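各位同事：

本邮件答复物业使用组本周就二层会客厅陈设与保养事宜提出的询问，并对先前发出的《会客厅陈设保养须知》作若干补充。为便于未收到原信的同事查阅，现将来信全文附于下方，答复意见列于其后。

来信原文如下：

> 发件人：Dede Agyeman
> 收件人：陈设与保养邮件列表
> 主题：关于会客厅躺椅、靠垫及绿植的几点询问
>
> 各位同事：
>
> 会客厅自七月重新布置以来，使用频次有所增加。我组在日常整理中遇到下列问题，须知中未作规定或规定不够明确，请予答复。
>
> 一、雕花躺椅的木框是否可与长桌使用同一种上光蜡。须知第六条仅提及“木制家具”，而躺椅卷曲扶边处的雕刻较深，上蜡后凹处易积存余蜡，干后发白。
>
> 二、靠垫的摆放次序。不同班次的同事各有做法，有人将三只并排置于一端，有人分开摆放，来访者更换频繁时不易统一。
>
> 三、编织圆地毯应每周翻面，还是仅吸尘即可。
>
> 四、富贵竹现由窗帘一侧受光，近来有同事提议将其移至窗前正中。是否可行，请一并明确。
>
> 五、白色纱帘的送洗周期。Tetteh Appiah 认为每季度一次为宜，我组意见为半年一次，请裁定。
>
> 此致
> Dede Agyeman
> 物业使用组

经与 Tetteh Appiah、Sena Nartey 两位同事商议，并查阅家具入库时的登记资料，现逐项答复如下。

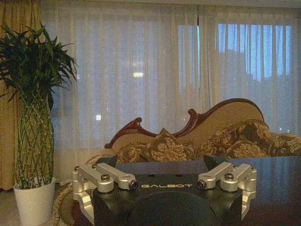

一、木制家具的清洁与上光

长桌与躺椅木框今后分别处理，不再适用同一条规定。

长桌桌面光亮，日常以拧干的细棉布顺木纹擦拭，再以干布收净即可。桌面上光使用库房现存的 Pluno 牌家具蜡，每两个月一次，用量以薄为准。杯具、花器及文件夹放置于桌面时，须加垫。热饮溅落后应立即吸干，不得来回抹擦。

躺椅木框为深色雕花木料，靠背一侧高起，线条卷曲，左端另有卷形端饰。此类部位不得直接涂蜡。请先用软毛刷沿雕刻走向除尘，再以棉签蘸取极少量蜡液，仅施于凸起表面，凹槽内不再上蜡。已经发白的余蜡，可用竹签裹软布轻轻剔除，不得使用金属工具。搬动躺椅时须由两人托住座框，不得抓握卷曲扶边或端饰。

须知第六条将据此拆分为两款，修订稿由 Sena Nartey 负责起草。

二、座面与靠垫

座面为米金色织物，不耐水洗。日常以吸尘器配软毛吸头低档清理，缝边处用手持小刷先行扫出浮尘。发现污渍时，请勿自行使用去渍剂，应于当日填写报修单，由 Iro 家居护理公司上门处理。

三只靠垫均为棕、褐两色花纹，摆放次序统一规定如下：一只置于座面中部偏左，其余两只置于右侧高起的一端，花纹正面朝外，图案上下方向一致。每日闭厅前由当值人员恢复原位。靠垫套每季度拆洗一次，拆洗期间使用备用套，备用套存放于库房第19号柜。拍松靠垫请移至走廊尽头，不要在躺椅上方进行，以免浮尘落回座面。

三、编织地毯

圆地毯每周吸尘一次，由中心向外沿编织纹路进行，边沿处放慢速度，不得开启滚刷。翻面每月一次即可，翻面时顺带清扫毯下地面。边沿如有松脱的织线，请勿拉扯或剪断，用别针固定后报修。原须知中“每周翻面”一语系误写，特此更正。

四、富贵竹的位置与养护

会议意见为维持原位，不移至窗前正中。富贵竹宜受散射光，目前隔纱帘受光较为适当；移至正中后，植株将阻碍纱帘开合，长叶亦易与帘布摩擦而受损。

该株茎干编成网格状绿柱，养护时请注意以下各点。浇水须缓慢沿盆边注入，水量以盆土表层湿润为度，茎干交叉处不宜长时间积水。叶面积尘时，一手托叶，一手以湿布由叶基向叶尖轻拭。枯黄叶尖可斜剪少许，不得整片扯下。白色花盆直接置于地面，请每次浇水后检查盆周地面是否有渗水，尤其应避免水迹延及旁边的编织地毯。移盆清扫时应托住盆底，不得提拉茎干。

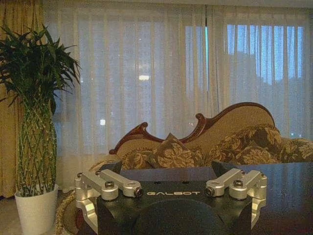 本页最后修改日期：2024年11月7日

五、纱帘

关于送洗周期，两种意见各有依据。考虑到会客厅窗面较宽，纱帘覆盖面积较大，频繁拆挂对挂钩与帘头损耗明显，现确定为每半年送洗一次。两次送洗之间，每月用吸尘器低档自上而下轻吸一遍，吸口与帘布之间垫一层细网，以防吸入。Tetteh Appiah 同事提出的临街积尘问题，请物业使用组在每月吸尘时留意下摆情况，如下摆明显发灰，可提前报送。

送洗单位仍为 Skunumlow 洗衣行。送洗前请逐幅编号，以便按原位挂回。挂回后用手将褶皱自上而下理顺，使其自然垂直，不得使用蒸汽熨斗在悬挂状态下熨烫。

六、费用与登记

靠垫套拆洗、纱帘送洗及躺椅织物护理的费用，统一由陈设保养科目列支。单次金额在1,000以内的，由使用组负责人签字后办理；超出者须事先书面报送 Akua Lamptey 审批，附服务单位报价。

保养登记簿现由 Consolacion Lumanlan 保管，放置于前台。各班次完成上述工作后，请当日登记，写明项目、经手人及发现的问题。仅作日常擦拭的，可合并登记为一行，不必逐件填写。

七、尚待明确的事项

长桌靠近躺椅一侧的桌沿是否需要加装软质护条，目前尚无定论。使用组认为搬动躺椅时易有磕碰，Sena Nartey 同事则担心护条背胶损伤漆面。请各位如有使用经验，直接回复至本邮件列表，勿单独致信个人，以便留存。

修订后的须知印发前，各班次请先按本邮件执行。原须知与本邮件不一致之处，以本邮件为准。

此致

Akua Lamptey
陈设与保养组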